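The Table Comes First

Ask Ewan Dow how he learned to set a table and he'll start with the cloth, and it may be a good while before he gets to the plates. "My grandmother bought hers by the yard," he told me over the phone, "and she said a plain cloth was for people who didn't expect company." His own is pink, with bunnies and bears all over it, and he has no plans to trade it in for linen, thank you very much. 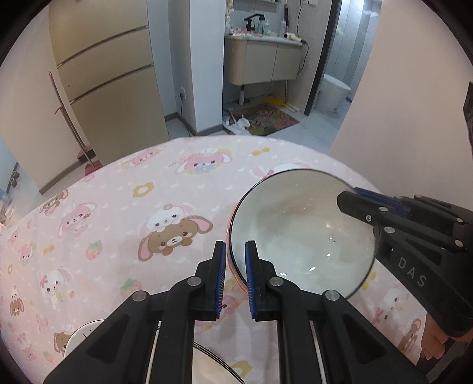
Jamie Oakley
17 Sep 2020

I'd called to talk about dishes, because Ewan writes the supper column for Dirnenero and has opinions on them. The big bowl goes down first, he says, and everything else finds its spot from there. He likes a bowl that's pink on the outside and pale inside, "so the soup gets to be the star." He bought his first good one at Gunn when he was 30, and he still talks about the bus ride home with it on his lap!

Does anything have to match? "Oh, goodness, no." A thin gold rim on a white plate is as fancy as he gets, and he's happy to put a small bowl with carrots on it right alongside. He doesn't clear the whole table to eat, either. Books and keys can keep their end, he says, as long as there's room for elbows at the other. 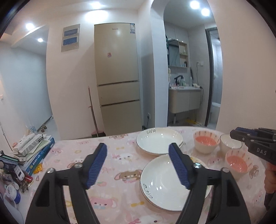
Trutetti wrote in after my last column to say that keys have no business anywhere near supper, and that a basket by the door would settle it. I read this to Ewan, who laughed for quite some time. "I've had the basket," he said. "It fills up with mail by December, and then the keys come right back to the table."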